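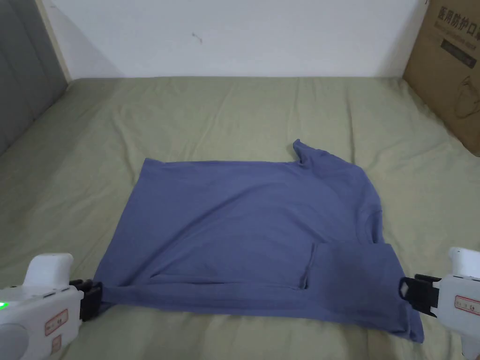 Chapter 7
Learning From Hands: Demonstrations Without the Robot

Every field has a task that looks too dull to study and then eats a decade of people's lives. Ours is laundry. Chess fell, Go fell, and the household robot still regards a T-shirt the way a cat regards a bath. The trouble begins with the word "shirt," which sounds like the name of a shape. A coffee mug has a shape. A shirt has a great many, and the blue one on the bed is already halfway between two of them: the hem is pinched at both corners and pulled nearly straight, the neckline has bunched into a little peak at the far side, and a flap of fabric in the lower right is folded over the body. Whether that flap is a sleeve or part of a side panel is a question you may want to argue about for a minute. Your policy will have to argue about it at every time step.

This chapter is about how to teach a machine to do something with cloth by collecting demonstrations with hand-held grippers. A person holds one in each hand, does the chore, and the record of the chore becomes training data. The arms come later, sometimes much later, and occasionally after the grant has run out.

Chapter 6 covered teleoperation, where a person drives the actual robot and the robot's own joints are logged. Teleoperation has one great virtue, which is that whatever was recorded is something the robot can physically do, having just done it. It also has a cost you will remember from the exercises. Operators are slow, cloth is slower, and the robot is bolted to a laboratory where no one has ever slept or owned a duvet. Hand-held collection gives up the guarantee in exchange for speed and for real rooms. You can carry a pair of grippers into a bedroom. Carrying in a pair of industrial arms requires a conversation with the landlord.

7.1 What is being recorded

Three streams matter for the rest of the chapter: the view from the head, the pose of each gripper over time, and the opening of each pair of jaws. The head view supplies context. In a picture like the one that opens the chapter it holds both grippers, most of the garment, a good deal of rumpled green sheet, and a cardboard box that once had something to do with protective masks, if we believe its printing. A policy trained in that room and no other will be happy to conclude that the box is important. We return to this in Section 7.5, under the heading of spurious cues, where it turns up with several of its relatives.

The pose stream is where beginners lose time. Position must be expressed in some frame of reference, and the choice is less innocent than it looks. Record everything relative to the room and the policy learns where the bed was. Record each gripper relative to the head and it learns how much the demonstrator nods. Most of the methods in this chapter use poses relative to the gripper's own starting position, plus the transform from one gripper to the other. For a two-handed hold on a hem, that second quantity carries most of the meaning. Too short and the cloth sags between the jaws. Too long and you are performing a tensile test.

The jaw stream is the simplest of the three and the most often broken. A drifting zero on one side will teach your robot to hold shirts by faith.

7.2 The Flelum set

Our running case is Flelum, a collection of folding demonstrations we assembled for this book's course at Kilness. It contains 870 episodes, recorded on beds, tables and one ironing board that we regret. Each begins with a garment in some state of disorder and ends when the demonstrator declares it folded, a standard that varied more than we had hoped. After review we kept 315 episodes in which the first successful grasp was on the hem, and these are the ones used in the worked problems.

The remainder were not bad demonstrations. People simply start folding in different places. Some go for the shoulders, some smooth first and grasp later, and some pick the whole thing up and shake it, a strategy of real merit that our baseline, Frei, could not imitate at all. Frei averages over what it has seen. Averaging a hem grasp with a shoulder grasp produces a confident pinch at the middle of the shirt, and what follows resembles a magician producing a handkerchief.

Ullus, the method developed in Section 7.4, commits to one mode before moving. Trained on the same 315 episodes and given 170 trials on shirts it had not met, it completed the first fold in over half of them. You should be pleased by that figure for as long as it takes to imagine owning the other shirts.

7.3 Before you read on

Take a T-shirt, drop it on a bed, and fold it using only a thumb and one finger of each hand. Write down every time you let go. Then do it again and compare the two lists. Keep both, as Problem 7.2 asks you to turn them into a sequence of labeled phases, and students who invent the lists afterward tend to invent very tidy ones.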